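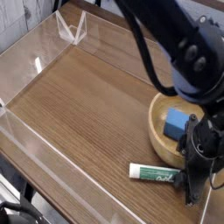

Figure 1. Gripper at the tube, with the bowl and blue cube behind.

3.2 Work cell and first trials
Yuto Ogura, Tutstead shared workshop, 30/03/2023

The cell uses a wooden tabletop with clear acrylic walls. The walls stop small objects from rolling off and leave the view open from all sides. Panels are held by acrylic brackets and can be lifted out for cleaning.

The control script (working name Kurkero) runs a fixed pick sequence: approach from above, close the two fingers, lift, move, release. Arm speed was limited for all trials.

A total of 303 picks were attempted on two objects, a tube with a white cap and a soft-looking cube. Of these, 203 were completed. Most failures were on the tube, which turned when one finger touched it before the other. Lowering the approach height by 4 mm reduced this but did not remove it.

The hanging cable limits wrist rotation on the bowl side. A longer loop was tried and caught on the back wall. Rerouting is planned for August, together with a second set of finger pads.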